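2026年7月8日　Prellis芸術振興機構　催事部

# 映像・ゲーム総合展「Grarport」運営職員(有期契約)の募集について

Prellis芸術振興機構(以下「当機構」という。)は、来年4月にWolberg会館で開催する映像・ゲーム総合展「Grarport」の準備及び会期中の運営に従事する職員を、下記のとおり募集します。応募を希望される方は、本要項を最後までお読みのうえ、所定の方法により書類を提出してください。

## 1　募集の趣旨

Grarportは、映画、アニメーション及びゲームの制作者が新作を持ち寄り、一般の来場者と報道関係者に公開する展示会です。次回は61の団体が出展を予定しており、会館の全館を使用します。大ホールでは新作発表と登壇者による対談を行い、展示室では試遊と小規模な上映を行います。

前回までは、来賓及び登壇者の受入れを当機構の常勤職員が他の業務と兼ねて担当してきました。出展団体の増加に伴い、空港や駅での出迎えから控室の準備、取材時間の調整、舞台袖での誘導、退館の見送りに至る業務を専任で担う体制が必要となりました。あわせて、試遊区画の運営と貸出機材の管理についても担当を独立させます。今回の募集は、この二つの業務に就く方を対象とするものです。

次回の主要企画の一つは、ゲーム制作会社Kopeckýの新作を題材とした公開対談です。映画監督、声の出演者、作曲家などが同じ舞台に立つため、進行に関わる部署が多く、事前の打合せも相当な回数になります。芸能事務所、配給会社、翻訳者、舞台技術者との連絡に慣れた方の応募を特に歓迎します。

## 2　募集区分及び人員

採用予定人員は、二つの区分を合わせて9名です。区分ごとの内訳は、応募の状況と選考の結果を踏まえて決定します。両区分への併願は可能ですが、第一希望を必ず応募票に記入してください。

### (1)　来賓・登壇者対応担当

- 登壇者及び同行者の旅程表の作成並びに更新
- 控室の割当て、備品及び飲食物の手配
- 取材申込みの受付、取材時間の調整、取材者の案内
- 舞台進行部門との連絡、出番に合わせた誘導
- 登壇者宛ての手紙、贈答品等の受付及び引渡しの記録
- 会期後の礼状の発送、経費精算に必要な書類の取りまとめ

招待する来賓及び登壇者は、同行者を除いて80名を見込んで準備を進めています。一人の職員が複数の登壇者を受け持ちます。担当の組合せは、使用言語と出演日程を見ながら催事部が定めます。

### (2)　試遊・機材担当

- 試遊区画の配置図の確認及び出展団体との調整
- 試遊機、操作機器、表示装置等の受領、点検及び返却
- 整理券の発行、待機列の案内、試遊時間の管理
- 年齢区分のある作品について、入場者の年齢を確認する業務
- 不具合が生じた際の一次対応及び技術部門への引継ぎ
- 閉場後の施錠確認と日報の作成

いずれの担当も、繁忙時には相互に応援を行います。特に開場直後と大ホールの入替え時には、区分にかかわらず来場者の誘導に加わっていただきます。

## 3　登壇者宛ての贈答品等の取扱い

会期中は、来場者や関係団体から登壇者宛てに品物が届きます。受付、保管及び引渡しの手順は、職員の経験によって差が出やすい部分であるため、採用後の研修で時間を取って扱います。概要は次のとおりです。

受付で品物を預かる場合は、差出人の氏名、宛先となる登壇者名、受領した時刻及び受領者名を台帳に記入し、同じ番号の札を品物に付けます。差出人が匿名を希望する場合は、原則としてお預かりしません。生花、生鮮食品、現金、商品券及び動植物も受領の対象外です。 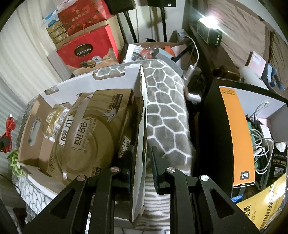 *白い箱と、金色の地に漢字を配した包み*

預かった品物は当日中に保管室へ移し、登壇者側の窓口に一覧を送付します。引渡しの可否は登壇者側が決めるものとし、職員が開封や選別を行うことはありません。引渡しの際は、同行者又は所属事務所の担当者から受領の署名を得ます。海外からの登壇者については、帰国時の持込み制限に触れるおそれがあるため、品目の欄を省略せずに記入してください。

手紙についても同じ扱いとします。なお、登壇者に直接手渡したいという申出があった場合は、担当職員の判断で応じることはせず、催事部の責任者に報告してください。舞台袖、控室前の廊下及び搬入口での受渡しは、相手が関係者であっても認めていません。

引渡しができなかった品物は、会期終了後に差出人へ連絡したうえで返送します。連絡がつかない場合の保管期間と処分方法は、機構の物品取扱規程に定めるところによります。

## 4　応募資格

次の要件をすべて満たす方とします。

- 採用時点で成年に達していること
- 日本語により、関係者との交渉及び文書の作成を支障なく行えること
- 会期中の全日程及び前後の搬入出日に勤務できること
- 表計算及び文書作成の一般的な操作ができること
- 出演情報その他の未公表情報について、守秘義務を遵守できること
- 在留資格を要する方にあっては、当該業務への就労が認められていること

来賓・登壇者対応担当では、上記に加え、英語、中国語、韓国語又はチェコ語のいずれかで日常の連絡ができることを求めます。通訳業務は別に委託しますので、専門的な通訳の能力までは必要ありません。時刻、場所、持ち物、予定の変更といった事柄を、電話と文書の双方で取り違えなく伝えられる程度を目安とします。

試遊・機材担当では、家庭用ゲーム機又は映像機器の設置及び接続の経験を有する方を優先します。業務としての経験に限らず、学園祭、地域の上映会、自主制作作品の展示会等における経験も評価の対象とします。応募票の経歴欄には、担当した作業の内容が分かるように記入してください。

学歴は問いません。過去にGrarportの会場で短期の業務に従事した経験がある方も応募できますが、そのことのみをもって選考上有利に扱うことはありません。

## 5　勤務条件

**身分**　有期契約職員とします。契約の更新は予定していません。

**契約期間**　採用の日から、会期終了後の精算業務が完了する日までとします。具体的な期日は、採用内定の際に書面で通知します。

**勤務場所**　準備期間中は当機構の事務所、会期及び搬入出の期間中はWolberg会館とします。会場への移動に要する交通費は、経路を確認のうえ実費を支給します。

**勤務時間**　準備期間中は日中の勤務を基本とします。会期中は早番と遅番の交替制とし、勤務表は事前に提示します。登壇者の到着便の変更等により、やむを得ず勤務時間を変更する場合があります。

**報酬**　当機構の契約職員給与規程により、経験及び担当業務を考慮して決定します。時間外、深夜及び休日の勤務については、法令及び同規程に基づき割増賃金を支給します。金額は面接の際に書面で提示しますので、内容を確認のうえ承諾の可否をお知らせください。

**社会保険**　法令の定めるところにより加入します。

**休憩及び食事**　会期中は職員用の休憩室を設け、弁当を用意します。食物アレルギーや宗教上の理由による制限がある方は、採用手続の際に申し出てください。

**服装**　会期中は当機構が上着と名札を貸与します。靴は、黒又は紺の歩きやすいものを各自で用意してください。舞台袖に入る職員は、足音の出にくい底のものに限ります。

## 6　会場及び業務環境

Wolberg会館の大ホールは1000席を有し、対談と新作発表に使用します。舞台の下手側に登壇者用の動線、上手側に機材用の動線を設け、両者が交差しないように運用します。控室は舞台と同じ階にありますが、取材室は上の階に置くため、移動には職員の先導が必要です。昇降機は一般の来場者と共用になりますので、混雑時には階段を使用する経路も覚えていただきます。

展示室は、作品の音量と対象年齢を基準に区画を分けます。音の出る試遊は奥の区画に集め、説明員による実演は入口に近い区画で行います。年齢制限のある作品の区画には仕切りを立て、通路側から画面が見えない配置とします。 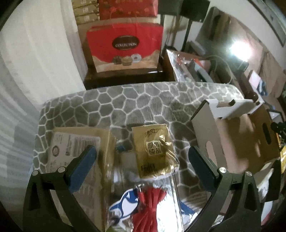
*赤いリボンと魚の札が付いたガラス瓶、「清风」の包み*

職員間の連絡には無線機と業務用端末を併用します。無線では登壇者の氏名を用いず、あらかじめ定めた番号で呼びます。周囲に来場者がいる場所では、出番や退館の時刻を声に出さないよう注意してください。業務用端末の私的な使用及び私物の端末による館内の撮影は、休憩中を含めて禁止します。

会館には車椅子で利用できる手洗い、休憩用の長椅子及び救護室があります。障害のある方が応募される場合は、勤務に当たって必要な配慮を応募票の所定欄に記入してください。記入の有無及び内容を選考の判断に用いることはありません。

## 7　研修

採用された方には、会期に先立ち次の研修を受講していただきます。研修の時間は勤務時間に含まれ、報酬の支給対象となります。

1. 当機構及びGrarportの概要、契約上の義務、個人情報の取扱い
2. 来賓接遇の基本、呼称及び席次、取材対応の原則
3. 会場の動線確認、避難誘導及び救護要請の訓練
4. 試遊機材の点検手順、台帳及び日報の記入方法
5. 大ホールでの進行確認

研修の一部は両区分の合同で行います。担当外の業務に関する研修も、会期中の応援に備えて全員が受講するものとします。欠席した方には補講を行いますが、避難誘導の訓練を受講していない職員は会場で勤務できません。

進行確認では、職員が登壇者の役を務め、控室からの呼出し、舞台袖での待機、登壇、降壇、取材室への移動までを通して行います。台本の変更を受けて動線を組み直す演習も含まれます。台本の写しは番号を付して配布し、研修の終了時にすべて回収します。

## 8　搬入及び撤収に関する業務

搬入出は専門の業者に委託しており、大型の什器や重量物を職員が運ぶことはありません。職員の業務は、到着した荷物と送り状との照合、置場の指示、開梱後の数量確認及び破損の有無の記録です。ただし、印刷物、名札、掲示物等の軽量な荷物については、区分を問わず運搬と開梱を担当していただきます。

出展団体から届く荷物は、団体番号と区画番号の両方が表示されていることを確認してから受領します。片方しか表示されていない荷物は仮置場に移し、出展団体の窓口に照会します。送り状の控えは、荷受けを行った職員がその日のうちに台帳へ綴じ込んでください。

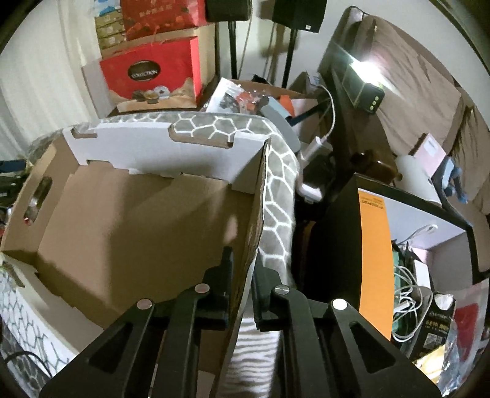
撤収時は、搬入時の台帳を用いて逆の順に確認を行います。試遊用の媒体には発売前の作品が含まれることがあるため、返却の署名がそろうまで当該区画の仕切りを外すことはできません。梱包材の保管場所は区画ごとに割り当て、会期中に他の団体のものと混在しないように管理します。廃棄する梱包材は、館の定める分別に従って搬入口の指定場所に集めます。

落とし物は会館の管理窓口に引き継ぎます。登壇者の控室に残された物は落とし物として扱わず、来賓・登壇者対応担当が保管したうえで、所属事務所に確認してください。

## 9　守秘義務及び禁止事項

職員は、業務を通じて知り得た次の情報を、契約期間中及び契約終了後も第三者に漏らしてはなりません。

- 公表前の出演者、演目、作品名及び発売時期
- 登壇者の宿泊先、移動経路、連絡先及び健康に関する情報
- 出展団体との契約内容及び費用
- 来場者の個人情報
- 警備の体制及び会場の施錠に関する情報

公表済みの情報であっても、当機構の職員である立場を示して論評し、又は裏話として投稿することは認めません。採用の事実を交流サイト等に記載することも、Grarportの会期が終了するまでは控えてください。

登壇者に対し、署名、写真撮影、私的な連絡先の交換、作品の売込み又は知人の紹介を求める行為は禁止します。登壇者側から申出があった場合でも、会期中はお受けせず、その旨を丁重にお伝えください。出展団体から物品の提供を受けた場合は、価格の多少にかかわらず催事部に届け出るものとします。

本項に反する行為があったときは、契約を解除することがあります。

## 10　応募の手続

### 提出書類

- 応募票(当機構の所定様式)
- 職務経歴書(様式は自由)
- 課題文
- 語学、機材の取扱い等に関する資格を有する方は、その証明書の写し

課題文は、希望する区分に応じて次のいずれかを選び、日本語で作成してください。

**来賓・登壇者対応担当の課題**　対談の開演が迫る中、登壇者の到着が遅れるとの連絡を受けました。控室、舞台進行部門及び取材者に対し、どの順序で何を伝えるかを述べてください。

**試遊・機材担当の課題**　整理券を配り終えた後に、試遊機の一部が使用できなくなりました。待機中の来場者への案内と、出展団体との協議の進め方を述べてください。

併願の場合は、第一希望の区分の課題のみで差し支えありません。作成に当たって文章生成の道具を使用した場合は、使用した範囲を末尾に記載してください。

### 提出方法

当機構の採用窓口宛てに郵送するか、応募専用の受付画面から電子データで提出してください。郵送の場合は、封筒の表に「Grarport運営職員応募書類在中」と朱書きし、配達の記録が残る方法によるものとします。事務所への持参は受け付けません。

締切日及び面接の日程は、応募専用の受付画面に掲示します。締切日を過ぎて到着した書類は、理由を問わず選考の対象としません。提出された書類は返却せず、選考の終了後に当機構の責任において廃棄します。採用された方の書類は、人事記録として保管します。

## 11　選考

選考は、書類審査及び面接により行います。書類審査の結果は、合否にかかわらず全員に通知します。

面接は、催事部及び総務部の職員が担当します。来賓・登壇者対応担当の面接では、応募票に記載された言語による短い電話応対を含みます。試遊・機材担当の面接では、配線図を見ながら機器の接続を確認する実技を行います。いずれも特別な準備は必要ありません。筆記用具を持参してください。

遠方に居住する方については、書類審査の通過後に申し出があれば、画面を通じた面接に変更します。ただし、実技を伴う区分では来所が必要となります。来所に要する交通費は、当機構の旅費規程の範囲内で支給します。

選考の経過、審査員の氏名及び不採用の理由に関するお問合せには応じられません。採用内定後であっても、提出書類に事実と異なる記載が認められた場合には、内定を取り消すことがあります。

## 12　個人情報の取扱い

応募に際して取得した個人情報は、選考、結果の通知及び採用手続のために使用し、本人の同意なく他の目的に用いることはありません。採用された方の氏名及び連絡先のうち、会場の入館証の発行に必要なものは、Wolberg会館の管理部門に提供します。

## 13　お問合せ

本募集に関する質問は、応募専用の受付画面にある質問欄からお寄せください。回答は原則として同じ画面に掲示し、応募を検討する方が等しく確認できるようにします。電話による個別の照会、出展団体及びWolberg会館への問合せはご遠慮ください。

出演者及び出展作品に関する質問には、公式の発表があるまで回答できません。Kopeckýの公開対談に係る入場券の取扱いは、別に定める来場者向けの案内に掲載します。

本要項の内容に変更が生じた場合は、受付画面に変更箇所を掲示します。既に応募書類を提出された方には、登録された連絡先にも通知します。

Prellis芸術振興機構　催事部　Grarport運営職員採用係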